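Open day at the Ninton workshops, June 16, 2025

Got there late, missed the welcome. Queue for badges, then a green lanyard and a map that had the stairs in the wrong place. The building went up in 1898 as a rope store and you can still smell it, or I thought I could. Ezequiel Cabello took our group round. Fast talker. Fast walker too.

Ground floor first - the lending library. 615 members now, he said, 164 of them joined since March. People borrow a drill for a weekend, bring it back, mostly clean. More than 2000 loans so far. Fines are small and hardly anyone pays them.

Then the sharpening bench, run by Olaia Marín. She did a chisel in the time it took me to find my pen. Wanted to ask about the stones but the next group was already pushing in. Coffee from Candis in the yard, decent, cash only which I didnt have.

Upstairs is household kits, the bit I'd come for. The idea is a short set for a first flat, things for flatpack and parcels and loose handles, all kept in one box. Olaia says bright colours come back more often then grey ones. No figures for that, but I belive her. I liked the flowery table covering as well, made a change from bare benches.

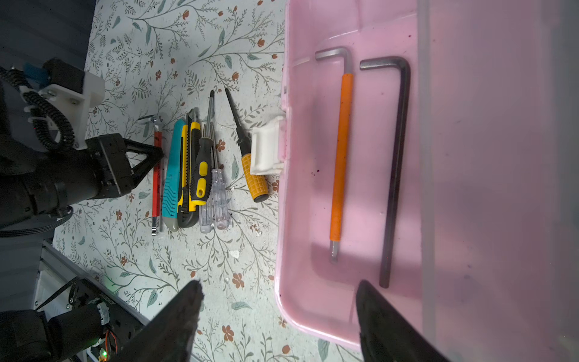 Hex key, two utility knives and four screwdrivers next to the pink toolbox, upstairs.

Would of liked the tools bigger for my hands but fine for a drawer at home. Yearly fee is on the board by the door, forgot to write it down. Walell had a stand by the exit with leaflets, took one, left it on the bus.

Parking hopeless. Go by bus, get off at the bridge.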